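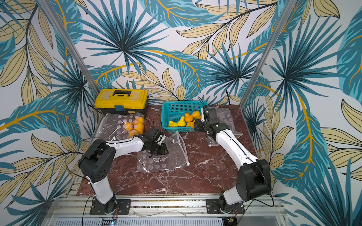
Two-arm cell, fruit and bag task.

Sikodura Student Robotics Project: Frequently Asked Questions

4 min read

What is the project?

Sikodura is a one-semester student project on two-arm handling. Teams write and test control software for a shared cell with two fixed arms. The task set is called Dritard and covers moving small items between a basket, the table and clear plastic bags. Bags are the hard part. They fold, reflect light and move when touched.

Who can join?

Any enrolled student who has passed the introductory programming course. No hardware experience is required. Mechanical students are welcome, but the arms may not be modified. The current intake is 56 students.

How large is a team?

Teams have 3 members. Two-person teams are accepted only if a member withdraws after the first review. Send changes to Zamfira Dobre, who keeps the team list.

Do we have to use both arms?

Yes. A run in which one arm stays parked for the whole task is scored as incomplete. Both arms do not have to move at the same time. Most teams start with one arm holding the bag and the other placing fruit, then work on overlap later.
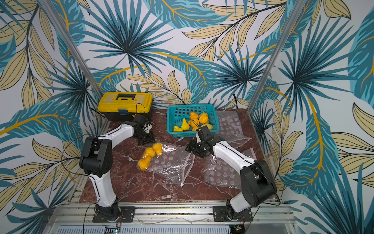 Pear-shaped fruits in the basket and by a bag, with further bags on the right half of the table.

Does the starting layout change?

Yes. The number of fruits in the basket, the number on the table and the position of the bags can all differ between runs. Code that relies on fixed pick points will fail the second review. The toolbox is an obstacle and is not to be opened or moved by the arms.

What counts as a successful placement?

The item must be fully inside the bag with both grippers clear of it. An item resting on top of the bag does not count. The bag does not need to be closed in the basic task – closing is a separate exercise with its own score.

How long is a session?

Each team books the cell in blocks of 7 hours per month, split as the team likes. Unused time does not carry over. The booking sheet for the following month opens once the reviews are posted.

Can we work without the cell?

Yes, and you should. The Wulla simulator runs on an ordinary laptop and uses the same commands as the cell. It models rigid items well and bags poorly. Treat a bag result in Wulla as a check on arm motion only.

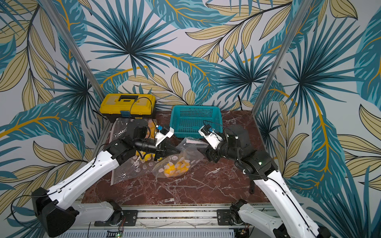

TASKS AND SCORING

Are there tasks without the fruit?

Yes. The Rätsep exercise uses softer yellow pieces in clear bags. The basket is part of the layout and may start empty. Grip force limits are lower than in the fruit task, so do not copy your settings across.

How is the project graded?

Two reviews, a final run and a written report. The final run is made up of several attempts in random order, and the lowest result is dropped. Log files must be handed in with the report. Reports without logs are returned unread.

May we use recorded runs from earlier students?

Yes. The archive holds more than 109 logged runs from previous semesters. Cite the run number. Some early logs have no gripper data, and these are marked in the index.

What happens if an arm stops during a graded run?

If the fault is in the cell, the run is repeated. If the arm stopped at a software limit, the attempt stands. Tetteh Atinga reads the controller log and decides which case applies. Do not restart the controller before the log has been saved.

May we reach into the cell to fix a bag?

Only with the stop button pressed and both arms at rest. The attempt then ends. In practice sessions you may reset the table as often as you want under the same rule.

When do applications close?

Applications for the next intake close at the end of June 2026. Late forms go on the waiting list.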